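Support > Tables and Desks > Westareo Folding Table > Set-up Guide

1/12/23 – by the Westareo guides desk

Filed under: Assembly & First Use

Section 2: Setting up and joining two tables

Read this section through once before you open the carton. One person can set up a single table, but joining two is easier with a helper. The steps are the same for the standard model and for the Lovgate model, which has longer legs. Where the two differ, a note says so.

Before you start

Clear a patch of floor a little larger than the tabletop. Lay the flattened carton on it, printed side down, so the top does not get scratched while it is upside down. Check that the bag of parts holds the foot caps, the hex key and the joining clips. If anything is missing, do not use parts from another product. Contact the store where you bought the table.

Opening the table

1. Lay the folded table on its side with the handle facing up.

2. Release the latch next to the handle and open the two halves until they lie flat, legs upward.

3. Swing out the first pair of legs. Push the brace down until the locking ring drops over the joint. You should hear a click.

4. Do the same with the second pair.

5. Press a foot cap onto each leg. Turn it clockwise until it stops.

6. Turn the table onto one long edge, then lift it onto its feet. Do not drag it upright by one pair of legs.

CAUTION: Keep fingers away from the center hinge while the halves are moving. The gap closes quickly and there is no guard on the underside.

Setting the height

Each leg has a row of holes and a spring button. To change the height, press the button in, slide the lower tube and let the button come out through the next hole. Change one leg at a time by one hole only, working your way around the table. Raising one leg all the way first puts a strain on the brace.

Fine leveling is done with the foot caps. Each cap can be unscrewed up to 9 mm. If the table still rocks after that, move it – the floor is too uneven for safe use.

Note: The lowest setting on the Lovgate is not the same as the lowest setting on the standard model. If you are pairing one of each, set the Lovgate first and match the other to it.

Joining two tables

1. Set up both tables and place them with their long edges together.

2. Stand at one end and look along the seam. If one top is higher, adjust the legs on that table until the edges meet.

3. Slide a joining clip over both rims from below, a hand's width in from the corner. Tighten the screw with the hex key until it is snug.

4. Fit the second clip at the other end.

5. Press down on the seam with your palm. If it gives, loosen both clips, push the tables together and tighten again.

The clips only work when the tops are level. If you want to leave one table higher, for example to use the back one as a shelf, leave the clips off and push the tables together by hand. Check from time to time that they have not drifted apart.

CAUTION: Do not sit, stand or lean your full weight on the seam. Do not move joined tables. Take the clips off and carry each table separately.

Care of the white top

Wipe with a damp cloth and a little dish soap, then dry. Marker and crayon usually come off with rubbing alcohol – try it on the underside first. Do not use scouring powder. Hot pans will leave a ring that cannot be removed, so always use a trivet.

Re-tighten the screws under the hinge after the first month and then every June, or whenever the table has been in storage. For replacement foot caps and clips, see Section 3.
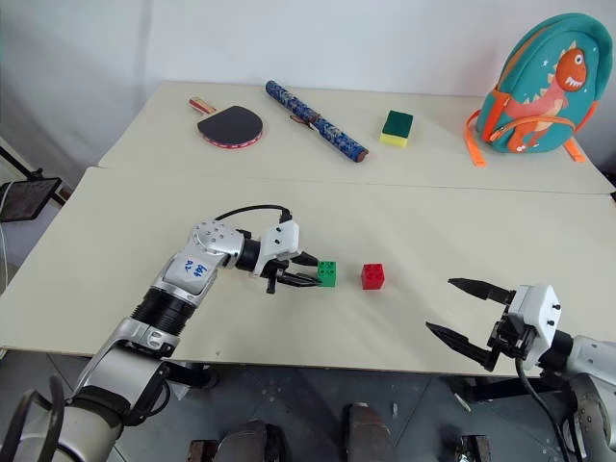

Two tables pushed together, the back one set slightly higher.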